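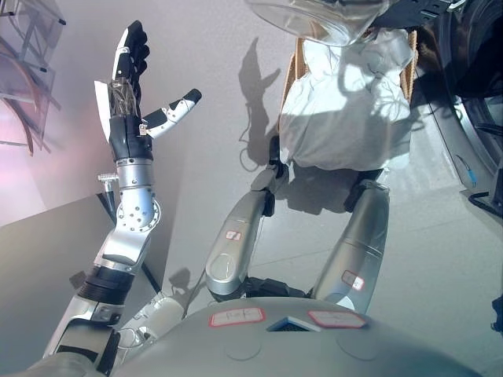
Raquel Abreu는 초고를 읽고, 정리 연구가 물건이 마지막에 들어가는 자리만 들여다보고 그 전에 잠시 머무는 바구니는 늘 건너뛰어 왔다고 지적했다. 우리는 이 지적이 무척 반가웠다. 본 절은 바로 그 바구니를 다룬다. 앞 절에서 서랍과 선반을 '도착지'로 분류했다면, 여기서는 바구니를 물건이 모이고 섞이고 다시 흩어지는 '중간 자리'로 놓고, 그것이 몸과 어떤 위치 관계를 맺는지 살핀다.

### 4.2 중간 자리로서의 바구니

Gelside 단지의 19가구에서 얻은 정리 기록은 3,000건이 넘는다. 기록을 처음 펼쳐 놓고 가장 놀란 점은 바구니가 정말 어디에나 등장한다는 것이었다! 거실 바닥, 소파 옆, 침대 발치, 현관 턱 위까지, 참여자들은 정리를 시작할 때 거의 습관처럼 바구니부터 끌어왔다. 그런데 면담에서 정리 도구를 꼽아 달라고 하면 바구니를 먼저 말하는 사람은 드물었다. 너무 익숙해서 도구로 여기지 않는 것이다. 한 참여자는 바구니를 "방 안에서 걸어 다니는 서랍"이라고 불렀는데, 우리는 이 표현이 마음에 들어 연구실에서도 한동안 그대로 썼다.

바구니의 위치는 몸을 기준으로 앞, 옆, 뒤로 나누어 기록하였다. 그림 4는 앞쪽 배치에 해당하며, 바구니가 몸통과 다리 너머 앞에 온다. 이 배치에서는 시선을 크게 돌리지 않고도 바구니와 그 주변을 함께 살필 수 있다. 옆쪽 배치는 한 손으로 물건을 집고 곧바로 옆에 내려놓는 동작과 잘 맞물렸고, 뒤쪽 배치는 참여자가 방을 가로질러 이동하는 도중에 주로 나타났다. 위치의 구분은 Kozma 부호화 지침을 따랐으나, 원래 지침에는 바닥에 앉은 자세가 따로 없어 이를 추가하였다. 바닥 생활이 많은 가구에서는 이 한 항목이 자료를 읽는 재미를 완전히 바꾸어 놓았다.

앉은 자세의 기록은 특히 풍부했다. 바닥에 앉은 참여자는 바구니를 앞에 두고 손에 잡히는 대로 넣다가, 어느 순간 넣기를 멈추고 다시 꺼내기 시작한다. 우리는 이 지점을 '되짚기'라 부른다. 되짚기는 바구니가 가득 찼을 때만 일어날 것으로 예상했지만, 실제로는 절반도 차지 않은 상태에서 더 자주 관찰되었다. 양말 한 짝을 넣고 나서 아까 넣은 다른 짝이 떠오른다거나, 아이 장난감의 뚜껑을 발견하고 본체를 찾으러 바구니 바닥까지 손을 넣는 식이다. 물건 하나가 다른 물건을 불러내는 이 연쇄는 본 연구에서 가장 즐겁게 분석한 대목이며, 연쇄가 긴 기록일수록 참여자의 혼잣말도 많았다.

바구니의 형태도 되짚기에 영향을 주었다. 입구가 넓고 얕은 것을 쓰는 가구에서는 물건을 눈으로 훑어 찾았고, 깊은 것을 쓰는 가구에서는 손으로 더듬거나 아예 내용물을 바닥에 쏟았다. 쏟기는 언뜻 정리를 되돌리는 행동처럼 보인다. 그러나 쏟은 직후의 분류는 눈에 띄게 빨랐고, 참여자 가운데 9명은 면담에서 쏟는 순간을 정리의 진짜 시작으로 꼽았다. 우리는 이 답변들을 읽으면서 쏟기를 오류로 처리하던 초기 부호를 전면 수정하였고, 이미 부호화를 마친 기록도 처음부터 다시 보았다. 품이 많이 들었지만 충분히 그럴 만한 작업이었다.

손잡이에 관한 결과도 덧붙인다. Cultorberg 예비 조사에서는 손잡이가 달린 바구니가 방과 방 사이를 더 자주 오갈 것으로 가정하였다. Gelside 자료에서는 이 경향이 뚜렷하지 않았다. 손잡이가 있어도 테두리를 잡고 끌거나 발로 밀어 옮기는 경우가 많았으며, 특히 앉은 자세에서는 일어나지 않고 팔만 뻗어 바구니를 당겨 오는 동작이 우세했다. 따라서 이동성을 손잡이 유무로 대신 측정한 예비 조사의 방식은 본 자료에 적용하기 어렵다. 바닥재와의 관계도 궁금한 부분인데, 러그가 깔린 방에서는 바구니를 끌기보다 들어 옮기는 기록이 많았다.

정리가 끝난 뒤 바구니가 어디로 가는지도 추적하였다. 빈 바구니를 정해진 곳에 되돌려 놓는 가구가 있는가 하면, 마지막 방에 그대로 두고 다음 날 거기서 다시 시작하는 가구도 있었다. 후자의 경우 바구니의 위치가 곧 다음 정리의 출발점이 된다. 월요일 기록에서 이 흐름이 가장 잘 드러났는데, 주말 동안 바구니에 모인 물건이 한꺼번에 제자리를 찾아가기 때문이다. 끝내 비워지지 않는 바구니도 있었다. 짝 없는 장갑, 용도를 잊은 끈, 누군가에게 돌려주어야 할 책이 바닥에 남아 몇 주씩 함께 옮겨 다녔고, 참여자들은 이 물건들의 사연을 신이 나서 들려주었다.

본 절의 분석에는 한계가 있다. 한집에서 바구니를 여러 개 쓰는 경우 각 바구니의 역할을 구분하지 않았으며, 두 사람이 하나를 함께 채우는 상황은 제외하였다. 공동 정리는 Pralineck 자료를 이용하여 다음 절에서 다룬다. 그 자료에서는 같은 바구니를 사이에 두고 한 사람은 넣고 다른 사람은 꺼내는 장면이 10회 확인되었으며, 위치 구분 역시 두 사람의 몸을 각각 기준으로 삼아 새로 기록하였다.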